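Holleck Flat Sheet, Full/Queen — Dusty Mauve

Home / Bedding / Sheets / Flat sheets

$129 for a set of 2 sheets
Ships from our Lukemholm warehouse
In stock in Dusty Mauve, Oat and Slate. White is back in June.

The Holleck is a plain cotton flat sheet, cut wide. It can be used as a top sheet or tucked in as a bottom sheet on mattresses that are too deep, too shallow or too oddly shaped for fitted corners. Many of our customers buy it for the second use. There is no elastic to wear out, and a flat sheet folds into a neat square that stacks on a closet shelf.

The cotton is woven for us by Dierckx in a percale weave. It feels crisp when new and gets softer with washing. It does not have the shine of sateen, and it will show creases if it sits in the dryer after the cycle ends. If you like a pressed look, iron it on medium while it is still slightly damp. If you don't, smooth it by hand when you make the bed and most of the creases will drop out overnight.

Color

Dusty Mauve is a pale pinkish shade. It is lighter on the bed than it looks folded in the package, and it changes with the light in the room. Under a warm lamp it leans pink. On a gray morning it looks closer to beige. Order a fabric swatch first if you are trying to match curtains or a painted wall — swatches are free, limit two per order.

The dye goes through the yarn, so both faces of the sheet are the same color. The wide hem at the head end is the easiest way to tell which way the sheet goes.

Fit

The Full/Queen size covers both mattress widths. On a full mattress you will have more to tuck at the sides. Mattresses with a thick topper are fine in most cases, but measure first. Add the width of the mattress to twice its depth, then allow a hand's width on each side for tucking. If the total is more than the sheet width on the label, go up to King.

To make up a bed with the Holleck as the bottom sheet, lay it with the wide hem at the head and let the sides hang evenly. Tuck the head end first, then the foot, then fold each corner at an angle and tuck the sides. Pull toward the foot as you go. The surface should be smooth before you put on a blanket or throw.

What to put on top

Dusty Mauve is quiet enough to take a strong color. We would not try to match it with another pink, as two pinks that are nearly the same tend to make each other look faded. Red-orange, rust, navy and dark green all work. A patterned cloth or throw laid over one side of the bed gives plenty of contrast and leaves the rest of the sheet plain.

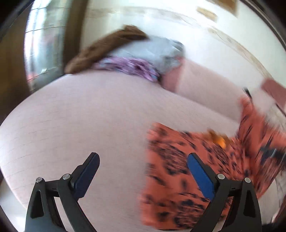
If the top layer is a bright printed cotton, wash it by itself the first few times. Reds and oranges can give off dye in warm water, and a pale sheet will pick it up. The Fikau throw, sold separately, has been prewashed, but we still suggest keeping it out of the load with light bedding.

Care

Machine wash warm with like colors. Tumble dry low or line dry. Do not use chlorine bleach, which will turn the mauve yellowish in patches. Skip fabric softener on this one. It coats the percale and takes away the crisp feel. Expect a small amount of shrinkage in the first wash, already allowed for in the cut size.

For a makeup or coffee stain, rinse with cold water from the back of the cloth and leave a little liquid detergent on it for a few minutes before washing. Check that the stain is gone before the sheet goes in the dryer.

Returns

Unwashed sheets can be returned in the original band. We also take back washed sheets if there is a fault in the weave or the hem. Send us a photo of the fault with your order number and we will email a label. Orders placed by noon on Wednesday leave the warehouse that week.

Also in this range: Holleck pillowcases (set of 2), Holleck duvet cover, Fikau throw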